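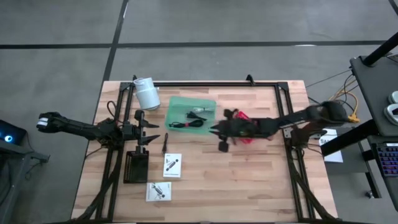 Ok so I have finally started on the cable situation and I'm going to post as I go, because otherwise I will wander off and make a sandwich.

Background for the new people: we moved everything over from the Rivport place in December and every small thing that didn't have a home went into whatever was closest. Chargers with screws. Tape with batteries. You get it.

The rule for today is that it all goes across the big table before it goes back on a shelf. If it never touches the table it doesn't count as sorted. (I made this rule after "sorting" a whole drawer by closing it.)

I love that table, by the way. All those strips of different wood, the tan ones next to the reddish ones! Crumbs and tiny screws vanish on it though, so wipe first, then dump stuff out.

Small things go in containers by kind. I used to do it by project and it was a disaster, because projects end and then you've got a box labeled Stidari and no idea why there's a phone charger in it.

Someone's going to ask about labels. Masking tape and a fat marker. I bought a label maker once, a Vukatow, and I spent more time on fonts than on cleaning. It lives in a bin now. The bin is not labeled.
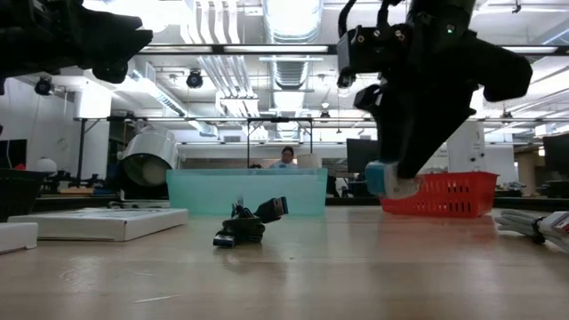 6 min read

Cables! My favorite part and also the worst part.

I wind them up and then wrap the bundle around the middle so it holds itself together. No twist ties, no rubber bands. Rubber bands go gummy on you and then you've got black goo on a perfectly good cable.

Leave the ends poking out where you can see them. If I have to unwrap the whole thing to find out what plug it has, I'm going to put it down and buy another one, and that's how a person ends up with a closet like mine. A blue insert in a connector is such a gift, you can spot it from across the room.

Sugeng Santoso asked me last time why I like the red basket so much when bins hold more. It's the slots! Dust falls through, and I can hook a finger in and drag it off a shelf without tipping it on my head. I will defend that basket forever.

The teal bin is a different job. Wide, long, and you can sort of see through the side, so it gets whatever I'm still thinking about. I don't have to dig to remember I've got something in there, which for me is most of the battle.

Flat white cardboard boxes: keep or recycle? I go back and forth. They take up nothing when they're flat and then I need one to mail something and feel like a genius. But they breed. I've decided I get to keep what fits standing up behind the shelf, and the rest goes out tonight.

Things I have found so far: a key for a lock I don't own, the good scissors, a receipt from Yao for 100 picture hooks (where are the hooks??), a birthday card I never sent.

Sorry, Mom.

Stopping for coffee. If you've got a better way of storing the really stiff cables, the kind that spring open the second you let go, tell me — I'm down to putting them in a pillowcase.

Back later for the batteries drawer. I'm a little scared of it.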